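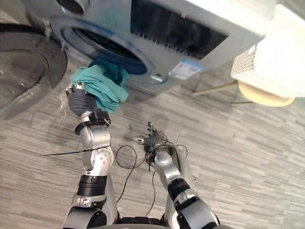 I have a low opinion of sorting laundry, and I've had it since I was old enough to reach the dial. My mother ran three baskets. My neighbor Brahim Farouk runs four, and he has a separate view on towels. I put it all in together and go read something.

The case for sorting was a good one back when dye ran if you looked at it wrong. My T-shirts cost less than lunch and have been washed into a state of total surrender. They have no color left to give.
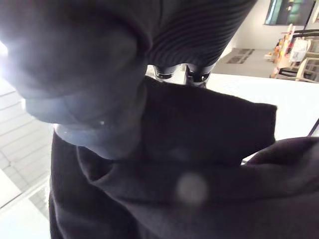
Black is the one that gets people. Wash it cold, wash it inside out, buy the special bottle. I bought the special bottle once, at the hardware store in Busham, and my black things went gray at exactly the speed they'd been going gray before. It's still on the shelf, about half full, looking expensive. 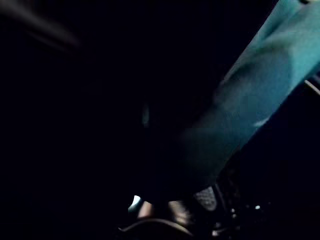
Blues and greens, as far as I can tell, will go in with anything and come out the same. If all clothes were teal we could close the subject and have our Sundays back.
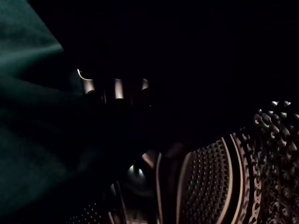

Shoes are where I part ways even with my own side. Nhung Tạ puts her sneakers through on a short cycle and says they come out fine. They also sound like a horse falling down the stairs for 50 minutes, and I live underneath. I clean mine in the sink with an old toothbrush, grumbling, and I'd ask her to consider it, at least after ten at night.

Last updated August 29, 2021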